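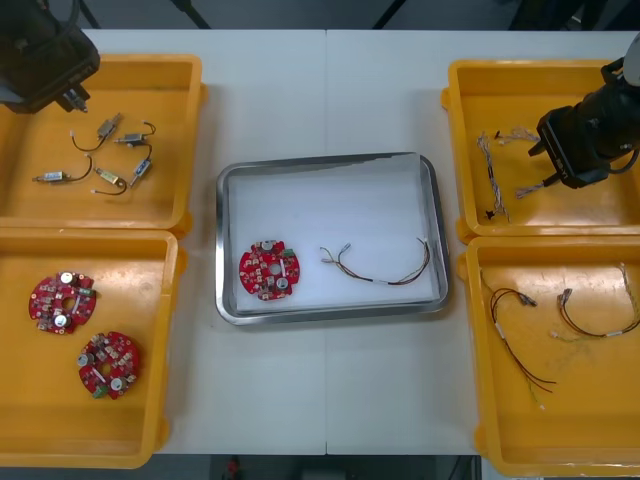 Adjunto 1. La mesa, con las bandejas amarillas y la de acero en el centro

Remach Inventario > Foro de soporte > Sincronización
Asunto: el stock de la tienda web vuelve solo al valor antiguo
Estado: resuelto
Versión: la de noviembre, instalada en el miniservidor del almacén

Hola a todos:

Abro esto a modo de diario porque llevo ya un buen rato peleándome con el tema y prefiero dejarlo escrito según voy probando, que luego se me olvida lo que he tocado (me conozco).

Os pongo en situación. Llevamos el inventario en Remach y la tienda web en Dorness, conectadas con el módulo Ornari. Hasta la actualización de noviembre, de maravilla: ajustaba una cantidad en Remach y al momento estaba en la web. Ahora también llega, lo veo con mis propios ojos, y al rato la cantidad vuelve a ser la de antes. ¡Sola! Ni un error, ni un aviso, y el registro de Ornari más verde que un prado.

El otro día vendimos tres lotes de juntas tóricas que ya no teníamos. Tocó llamar a los clientes uno a uno y pedir perdón, y no me apetece repetirlo.

PRUEBA A: reiniciar todo
Lo clásico. Paré el servicio de Ornari, reinicié el miniservidor, lo arranqué otra vez. Cambié una referencia de prueba de 40 a 12 unidades. Llega a Dorness, pone 12, todo precioso. Me voy a por un café, vuelvo y pone 40.

PRUEBA B: renovar la clave de conexión
Generé una clave nueva en Dorness, la pegué en Ornari (ojo, que si se cuela un espacio al final la rechaza y solo dice «error de formato»; ahí perdí un rato tonto). Conecta a la primera y hace exactamente lo mismo.

PRUEBA C: la caché
Vacié la caché de la tienda y la del navegador, y miré desde el móvil con datos por si era cosa de la red de la oficina. El 40 aparece en todas partes, también en el panel de administración, así que por lo menos la caché queda descartada.

PRUEBA D: sincronización completa
Tenemos 1.506 referencias en el catálogo. Lancé la sincronización completa a las 16:10 y me senté delante a mirar la barra, que va a trompicones pero termina. Después comprobé unas cuantas referencias a mano y todas bien. Lo dejé así, contentísimo, y a la mañana siguiente había 29 con la cantidad vieja. Todas las que habían tenido algún movimiento esa semana, qué casualidad.

Esa fue la primera pista medio decente. Las que no se mueven están bien porque el valor viejo y el nuevo son el mismo, claro. Puede que el problema les afecte a todas y que solo se note en esas.

Lo dejo aquí por hoy. Si a alguien le suena, que grite.

---

Respuesta de Somtochukwu Garba (soporte Remach)

Hola:

Gracias por el detalle, ayuda mucho. ¿Puedes abrir en Dorness la ficha de una de las referencias afectadas y mirar la pestaña «Historial de existencias»? Me interesa la columna «Origen» de los dos últimos cambios. Si ves dos orígenes diferentes, copia aquí los nombres tal cual. Mira también si en Ornari te sale más de una conexión activa; están en Ajustes > Conexiones, con el filtro «Mostrar todas», que por defecto viene desmarcado.

Un saludo

---

¡Buenas, Somtochukwu!

Pues ni idea tenía de que existía esa pestaña, con la de años que llevo con Dorness. Copio lo que sale en la referencia de prueba:

11:02 - de 40 a 12 - origen: ornari-principal
11:31 - de 12 a 40 - origen: ornari-amadi

Y ahí se me encendió la bombilla. Amadi era el nombre que le pusimos al almacén pequeño, el que cerramos antes del verano. Tenía su propia conexión y su propia copia de las cantidades. Yo juraría que la borré. He marcado «Mostrar todas» y ahí estaba, en gris clarito pero con el puntito verde de activa.

O sea, que tengo 2 conexiones escribiendo sobre la misma tienda y gana la última que pasa. Supongo que la actualización la despertó, porque antes de noviembre no daba guerra.

Pregunta antes de tocar nada: si la borro, ¿se lleva por delante el historial de movimientos de aquel almacén? Lo necesito para cuadrar el cierre del año y me da un poco de miedito.

---

Respuesta de Somtochukwu Garba (soporte Remach)

No la borres todavía. Primero desactívala y exporta los movimientos desde Informes > Movimientos > Almacén, en CSV. El historial se guarda en Remach, pero los ajustes manuales hechos desde la conexión sí se pierden al eliminarla. Con la conexión desactivada, lanza otra sincronización completa y espera al menos un par de ciclos.

He pasado el caso a desarrollo, porque una conexión archivada no debería reactivarse al actualizar.

---

Hecho, por este orden:

1. Desactivada la conexión ornari-amadi.
2. Exportado el CSV (y abierto, que una vez guardé uno vacío y me enteré meses después).
3. Sincronización completa.
4. Referencia de prueba cambiada otra vez de 40 a 12.

Ha pasado la tarde entera y sigue en 12. Esta mañana, lo mismo, y en el historial solo aparece ornari-principal. He repasado también las 29 de antes y cuadran con el recuento de la estantería, menos una arandela que tenía mal yo de origen, culpa mía.

Por si le sirve a alguien que llegue buscando «stock vuelve al valor anterior»: el registro de Ornari solo enseña lo que hace la conexión que tienes seleccionada arriba a la derecha. Por eso yo lo veía todo verde. Si cambias el desplegable a la otra, ahí están todas las escrituras, cada una con su hora.

Y una petición, ya que estamos: ¿se podría marcar «Mostrar todas» por defecto? Me habría ahorrado unos cuantos cafés. ¡Mil gracias por la paciencia!

---

Respuesta de Somtochukwu Garba (soporte Remach)

Anotada la sugerencia. Cierro el ticket; si vuelve a aparecer un segundo origen en el historial, responde en este mismo hilo y se reabre.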